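Plemirine: equipment progress report to the Dreßler fund
Reporting period to 15th August

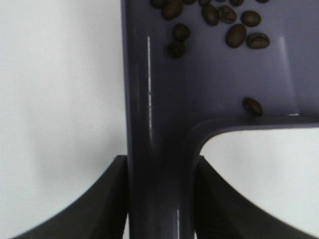

Wrist camera view, scoop held by the handle with coffee beans on the panel.

Prepared by Ida Meinecke, Limach workshop
For Frauke Hamann, grants office

1. What this report covers

This is the second report on the equipment part of the grant. It sets out what we have bought, what is still on order, what we propose to change and what we need a decision on. The training and staffing parts are reported separately and are not affected by anything below.

The purpose of the grant has not changed. We are setting up a small arm station that can handle dry goods with ordinary hand tools, so that the packing room at Limach can decide whether to put a larger one on the line next year. Coffee beans were chosen as the first material as we already pack them, they are cheap to replace and they can be swept up and used again for trials.

2. Equipment in place

The arm, its controller and the two-finger gripper are installed and in daily use. The small camera at the wrist is fitted and its cable has been rerouted along the forearm after it caught twice during the first setting-up. The bench was built by our own joiner from board supplied by Plallwood and is bolted to the floor.

We bought plastic scoops and did not order a special tool. The gripper closes on the handle from both sides and the moulded lip at the edge of the panel helps to keep beans from rolling off. We had put money aside for a purpose-made scoop with a flat grip, but I would like to hold that back until we know whether we need it. More on this under section 5.

A cupboard with a lock has been put next to the station for the spare fingers, the hex keys and the paperwork. This was not in the plan and came out of the workshop's own budget.

3. Spending

The amount approved for this stage was 3470 euros, not counting the arm itself, which was paid for in the first stage. Of this, 1298 euros has been spent. The spending covers the wrist camera and its mount, the bench, one spare set of gripper fingers, the scoops and the first batch of trial beans.

The remaining 2172 euros is set against the following, in the order we expect to pay for them:

Guarding for the open side of the bench
Weighing platform with a data connection
Second set of spare fingers
Purpose-made scoop (on hold)
Delivery and fitting

The guarding is the largest of these. We have one quotation in hand and are waiting for another. The first was higher than we had planned for - mostly the fitting, as the firm wanted to send two people for a full day. We have asked whether our own maintenance team can put up the posts and leave only the door switch to the supplier. An answer is promised before the end of August.

No money has been moved between headings so far.

4. Work at the station

Trials with the scoop are under way. They are run by an operator standing at the stop button, at reduced speed, and will stay that way until the guarding is up. Each trial is one pick-up of the scoop, one pass through the beans and one tip into a tray. The operator writes down the result by hand and the wrist pictures are saved with it.

Three points from the log have a bearing on what we buy:

Grip. The fingers are placed one on each side of the handle. The plastic is smooth and slightly glossy, and the log has several entries where the scoop turned a little in the grip when it was loaded at the front. Thin rubber pads for the fingers would be a low-cost thing to try before we spend anything on a new scoop.

Light. Shiny plastic gives bright streaks in the wrist pictures, and the software sometimes takes the edge of a streak for the edge of the tool. A matt scoop or a softer lamp should help. We already own a suitable lamp and will try that first.

Load. How much stays on the scoop differs a good deal from one pass to the next. At present we can only judge this by eye from the pictures. The weighing platform would give us a figure for every pass, and I would now rank it above the second set of spare fingers.

5. Proposed changes

We ask for agreement to the following.

a) Move the weighing platform ahead of the spare fingers. The fingers fitted at the start show little wear and the one spare set has not been opened. The total stays the same.

b) Keep the purpose-made scoop on hold until the rubber pads and the lamp have been tried. If they do the job, the money for the scoop could go towards the guarding.

c) Allow our maintenance team to do part of the guarding work, provided the supplier agrees in writing and signs off the door switch. Their hours would be carried by Limach and not charged to the grant.

6. Timetable

Delivery of the weighing platform is quoted at 8 weeks from order. If (a) is agreed this month we can order straight away. The guarding has a shorter delivery time but cannot be ordered until the second quotation is in.

The pads and lamp can be tried now and do not need approval. We will need enough passes under the new light to compare them properly with the earlier log, and the same operator should do both sets where the rota allows it.

Full-speed trials remain dependent on the guarding. In the first report I gave these as starting straight after the summer shutdown. That was too early and I would ask you to disregard it. I will give a new date once the guarding order is placed.

7. Risks

The main one is cost. If the second guarding quotation comes in as high as the first and the supplier will not let us do the posts, we will be short by the price of the scoop or the spare fingers, and one of them will have to wait.

The other is staff time. Only two people at Limach are trained on the stop procedure at the moment, and both are also needed in the packing room. A third has been put forward for training, and the course fee would come from the training part of the grant.

8. Decision needed

Please confirm (a) and (b) by e-mail so that the platform can be ordered. Point (c) can wait for the supplier's answer, which I will forward with both quotations. Copies of the invoices paid so far are attached, together with the log sheets.

Ida Meinecke
Limach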